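Chapter 7
What a Demonstration Shows

On September visits to the Skutura building, guests are given coffee, a badge and a seat in the second row. The first row is kept for people who might buy something. I sat in the second row with a notebook, and by the time the lights came up I had written down one sentence: "It folded the towel."

It did fold the towel. I have no complaint about the towel. My complaint is with what the room did next, which was to clap, and then to talk over lunch as if laundry were finished as a human problem. The towel had been laid flat on a gray table by an employee named Mulligan, with its long side facing the machine. When I asked whether it could be laid down some other way, I was told that the afternoon session would cover variations. The afternoon session was a slide show.

This chapter is about how to watch an open day without being carried along by it. You will need the terms from Chapter 6, especially "task," "trial" and "reset," and you will need some patience, as most of what matters at a demonstration takes place before the guests come in.
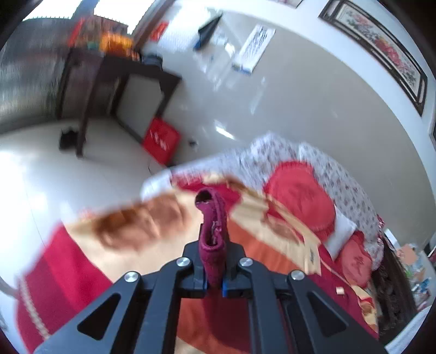
Open days leave out the house. A stage has one table and one light, and the object has been chosen by people who know what the machine does well. Bedrooms are arranged by people who sleep in them. A maroon knitted sock held between two short fingers over a patterned quilt, with more bedding and a red cushion past it, is a harder thing to plan for than a towel on a gray table. Knitted cloth gives when it is squeezed. A quilt in red, orange, cream and tan offers a camera plenty of edges that have nothing to do with the sock. And even a good grip on a sock tells us very little about whether the sock ends up with its partner in a drawer, so a visitor who has seen the grip should write down "grip" and wait.

Compare this with the figures handed out at Skutura. The leaflet gave 513 successful folds. It did not say how many folds had been tried. I wrote to the company and got a polite answer from Naledi Kruger, who ran the visitor program, giving the total as 1168. That is a success rate of just under 44 percent. She had never been told to hide the number, she wrote, and no guest had asked her for it before. I believe her on both points, and the second one bothers me more.

The Trusimar demonstration, held on April 18, 2019, was better in one respect. Nivaldo Medeiros, the engineer in charge, let visitors pick items from a bin of 64 garments. The machine failed on the second pick and he left it running. Half the audience drifted off to the snack table. Those who stayed saw how long a reset took and who had to do it, and they learned more than I did in a full day at Skutura. Still, Trusimar had filled the bin itself, and I saw nothing in it with buttons.

Section 7.1 goes through the Skutura leaflet line by line. Section 7.2 turns to the Skastby trials, where the sponsor paid for the test and also wrote the rules for scoring it. Before reading on, find a short video of any machine handling cloth and watch it twice. The first time, write down what the narrator claims. The second time, turn off the sound and write down only what the machine does. Bring both lists to class.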